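Sovwood > Workshop Users > Meetings > Minutes, 12th July

Minutes of the Workshop Users' Meeting, Druvgate building

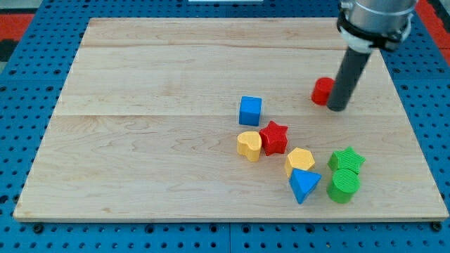
Lambros Kalogeropoulos asked why a maple board was needed at all when the blue table under it is flat already and paid for. He said he had put the same question in June and had been told it would be looked into. The minutes for June don't show that anyone looked into it.

The chair replied that the blue top is full of holes and small pieces don't stand well over them. Lambros said the blocks he uses are wider than any hole in the table. The chair said other people use smaller ones. Lambros asked for it to be minuted that he hadn't met these people.

1. Minutes of the June meeting
Accepted, with one correction. Under "Storage," the words "all agreed" were changed to "most of those present did not object."

2. Work surfaces
The proposal from Kelemen was read out. They offer to supply maple boards for the remaining perforated tables, oiled and with the corners eased, at a total of 3000. Delivery is extra and the amount for delivery was left blank on the quote.

Grigoris Theodorakopoulos doubted that joined planks would stay level through a winter in a building where the heating goes off at night. The board we have shows its seams. They are faint now and he would like to see them in February. He had asked Kelemen what happens if a joint opens and got a brochure back.

It was said that the grain looks nice. Grigoris said he had nothing against the grain.

A cheaper offer from Flirville was also read. This is for 2000 and covers plain boards, unfinished. It doesn't say what wood. The meeting wasn't willing to vote on a board of unnamed wood, and the secretary will write back and ask. Lambros suggested asking for a sample as well, one large enough to set something on.

Decision: no order with either firm until the heating question is answered. The existing board stays where it is.

3. Fixing the boards down
A member wanted boards bolted through to the table. Others wanted them left loose so they can be lifted off and wiped underneath. The argument for bolts was that boards creep. Asked how far the present one had crept, the member said he hadn't measured. Anyone who thinks it is moving is to mark its corners on the blue top with masking tape and report back with something better than an impression.

4. Blocks and small parts
The colored blocks, cylinders and cubes alike, are to go back in the box sorted by shape. Sorting by color was tried and given up. Grigoris asked who would check. No name was put forward, so the item carries over.

5. Budget
The balance for furniture and fittings stands at 1000. Lambros pointed out that this is less than either quote under item 2 and asked why the quotes had been requested in the first place. The chair said it was useful to know prices. Lambros said he now knew them.

6. Any other business
The request for a second bench vise was put off again.

Next meeting to be announced on the door.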